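Visita a la jornada de puertas abiertas de Odeo, un viernes de septiembre por la mañana.

Llegué poco después de las diez. El edificio está a 300 metros de la parada del autobús y la entrada era libre. En el mostrador daban un plano y una pegatina con el número de turno; a mí me tocó el 13. La primera parada era la sala de tareas de mesa: una mesa de madera clara junto a una pared blanca, una planta con algo amarillo al lado y objetos corrientes de oficina y de limpieza. 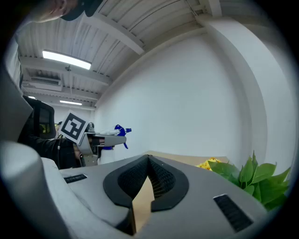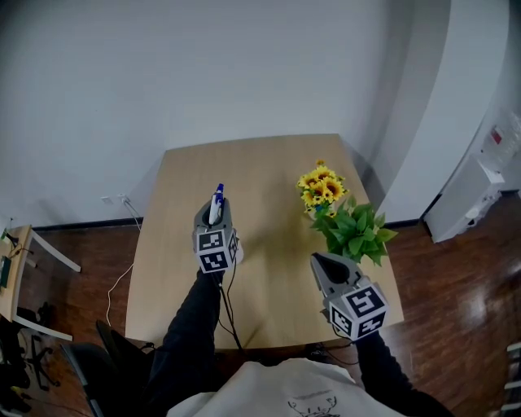 ## La sala de tareas de mesa

En la primera foto sale el pulverizador, con cuerpo blanco translúcido y gatillo azul. En la segunda, los dos rotuladores de capuchón azul, de pie. Las flores amarillas con el centro marrón son artificiales, y las hojas verdes también.

El recorrido por esta sala estaba previsto en 20 minutos y duró algo más. Según el folleto, las tareas se eligen entre las de cualquier oficina: recoger, cambiar de sitio, dejar la mesa despejada. Me habría gustado ver la lista completa, pero solo estaba colgada en el pasillo -- y en letra muy pequeña.

## El almacén

Después se pasa al almacén, que comparten con Skostura. Hay 400 cajas de plástico con etiqueta, ordenadas por tipo de objeto. No se podían abrir. Hacía bastante frío y conviene llevar chaqueta.

## Café y salida

El café lo servía Lưu, el local de la planta baja. Un café con leche y un bollo, a precio normal. Momex tenía un puesto con folletos, sin nadie atendiendo cuando pasé.

## Datos prácticos

- Grupos por turnos, con un máximo de 50 personas en toda la mañana.
- Hay ascensor, pero el almacén tiene dos escalones.
- El aparcamiento se llena pronto -- mejor ir en autobús.
- La salida es por la puerta de atrás, y allí se devuelve el plano.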